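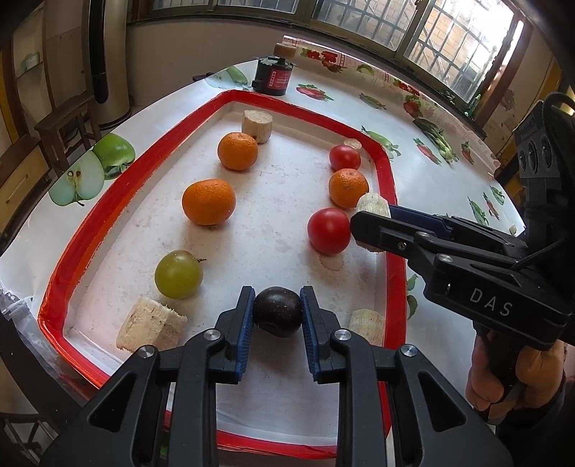
Zevel wipe-clean tablecloth, large size

I bought this in July to replace a cotton cloth that needed washing after almost every meal. It came from the Flordale store in Villanueva, already folded, in a plain sleeve. We have used it daily for nearly 4 months.

Cleaning

Tomato juice, coffee and cooking oil all come off with a damp sponge. Turmeric left a faint yellow spot that took 2 tries with dish soap. Don't use bleach – the care card says it dulls the surface, and my neighbor Duván Cuadros found that out with his.

Fit and creases

The fold lines were stubborn. I left the cloth flat over a weekend and most of them dropped out, but one was still there two weeks later. It slides a little on a varnished top, so I put a thin felt pad under it. The hem is only a cut edge and hasn't frayed.

Fruit prints are easy to live with, and crumbs don't show much. If you want something formal, look at the plain range instead.

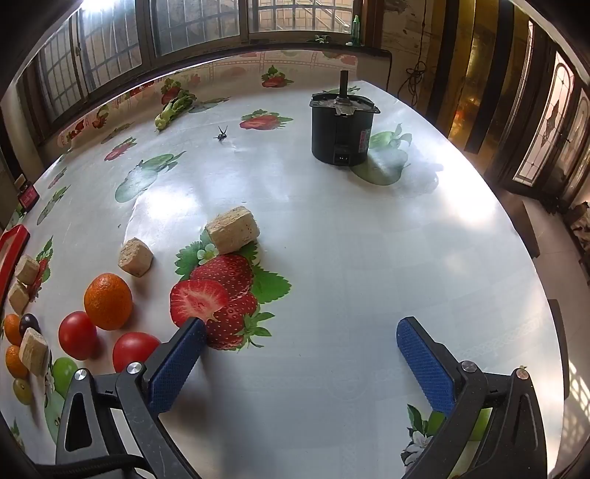

Compared with the Grurkero

We had a Grurkero cloth before the cotton one. It was thicker and lay flatter, but it cracked along the table edge in its second year. The Zevel is softer and easier to fold away.

Rating: 4 out of 5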